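Do "Serving Size" Numbers Change How Much Students Pour?
Final report, Consumer Behavior project

Why we picked this

Our course reader repeats a claim that shows up in a lot of health blogs: if you print a smaller serving size on a package, people will take less. The reader gives it one sentence and no source. We wanted to see if it held up with people we could reach, which meant students in the Vasiliu dorm. We went in doubting it, and that probably shaped how we wrote the questions. We tried to fix this in the second draft of the survey and only partly managed.

What others have said

Most of the articles we found were about cereal and snack mix. A few dealt with sauces and dressings, where the printed serving is so small that most people ignore it. Several of the cereal papers weighed what people poured but did not check how much they ate, and then talked about "intake" in the discussion section anyway. Two of them used bowls of different sizes in different groups, so it is hard to say if the label or the bowl did the work. We are first-year students and may have missed things, but we don't see how those results support the sentence in our reader.

We also read the handout from Skistier, the meal-planning app the campus dining office recommends. It says users who log servings "make better choices." It never says better than what, or who was compared with whom. People who log their food are already people who care about logging their food.

Method

We ran a survey and a pouring test. The survey went out through the dorm mailing list and got 447 responses. After we removed blank and double entries we had around 300 to work with. That is a big loss, and the people who dropped out halfway were mostly the ones who had answered "never" to reading labels. So our sample leans toward label readers before we even start.

The pouring test used store-brand granola in plain tubs with one of 2 labels, a small serving size or a large one. Everyone got the same bowl. We weighed the tub before and after. We didn't tell people what we were measuring, though several guessed because the scale was sitting right there.

For the survey, people were also asked which foods they thought needed a serving size at all. Condiments came out near the bottom, fruit was last. "Who measures ketchup?" was a comment we got in several versions, and it's a fair one.

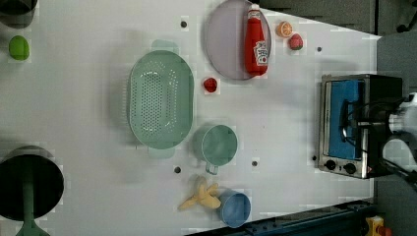 Results

The group with the small label poured slightly less on average. The difference was smaller than the difference between students tested before lunch and students tested after it. When we split the results by time of day, the label effect went away in the afternoon group and got a little bigger in the morning group. We don't have an explanation we trust. With this few people in each box, it could easily be chance.

In the survey, most students said labels affect how much they take. Very few could say what the serving size was on anything they had eaten that week. Saying a label matters is easy. We would not put much weight on that answer, and we'd leave the question out if we did this again.

Problems

The tubs had a wide mouth, and granola falls out of a wide mouth in clumps. One bad pour can wipe out the whole effect we were looking for. We tested in the dorm lounge in October, during midterms, when people eat strangely. All the granola was one flavor (Rimeo honey oat), and some people plainly didn't like it and poured almost nothing. We kept them in because we had no rule for taking them out, and making one up after seeing the data seemed worse.

What we think

Our data don't show that a smaller printed serving makes students take less. They don't show that it fails to, either. The claim in the reader may be true for some foods and some people, but it needs a source and a lot more care than it gets. Our group was split on whether to call this a null result or a weak test. Most of us lean toward weak test.

Lunamura Student Projects
Shared 2 times
1,384 views

Related reports
Does a Free Refill Change What You Order?
Bus Pass Use Before and After the Price Change
Reading Habits in First-Year Students
Why the Recycling Survey Got So Few Replies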